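Lidurar Tasting Notes

Lidurar is a set of 654 tasting notes on small-batch beers, and we are so happy to finally have it in one place! Each row is one pour: the style, color, haze, bitterness, aroma and a few free-text lines written at the table before anyone compared glasses.

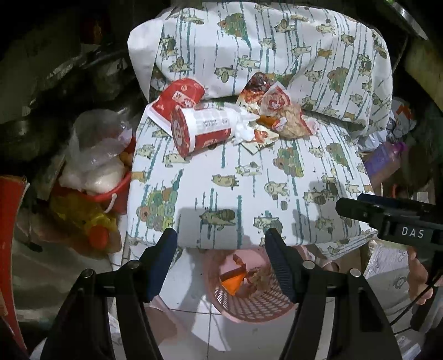

Kistine Homebrew Club, Tasting Data Team

What you get

notes.csv - 654 rows, one per pour
beers.csv - 312 beers, with malt bill and yeast where the brewer gave it
The two files join on beer_id. Most beers were poured more than once, and comparing notes on the same beer is half the fun (the Bogale saison goes from "lemon peel" to "wet hay" in three rows).

Bitterness runs from 0 to 10 and is the taster's own impression, so please don't read it as IBU. Blank means skipped, 0 means none at all. 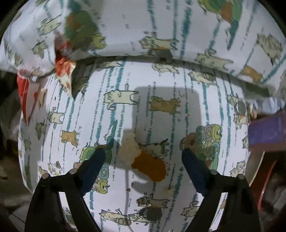

Cleaning

We fixed spelling in style names and left the free text alone, typos included. Of the 654 notes, 599 have an aroma entry. The Cedex sours were logged on an older form with no haze column - those cells are blank.

Known gaps

Wheat beers and pale ales are everywhere, dark lagers hardly at all. If you brew a good schwarzbier, send us notes! We'd love them for version 2, planned for November.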